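Bread pudding — tear or cube?

karnon47
Got most of a crusty loaf end left, kinda flaky. Tearing it into the pink bowl tonight, custard after. Cutting mat under it for crumbs, the green grid one from my sewing stuff. Bowl big enough??
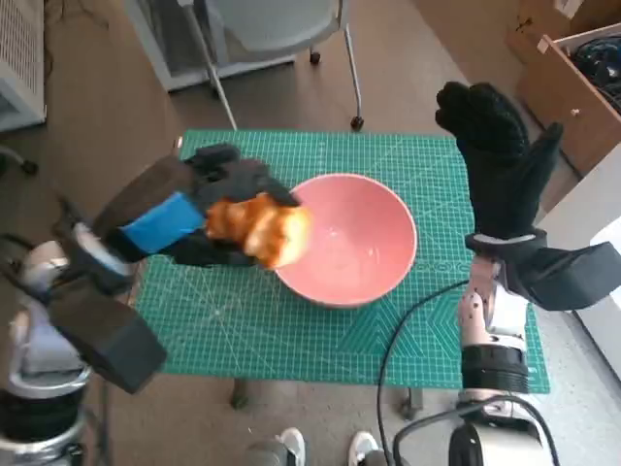

Reply #1 — vestlow_b
Cube it. Torn bits soak uneven, you get mush plus dry corners. Bowl's fine for one person.

Reply #2 — Yee-man Ho
Disagree, torn is better, the raggedy edges crisp up. 90 minutes soak minimum tho. And wash that mat first, craft mats pick up all sorts of glue

Reply #3 — vestlow_b
90 is way too long for a flaky crust. 20 tops

Reply #4 — karnon47
ok tearing. mat got wiped w/ soap. wil try 47 min and split teh difference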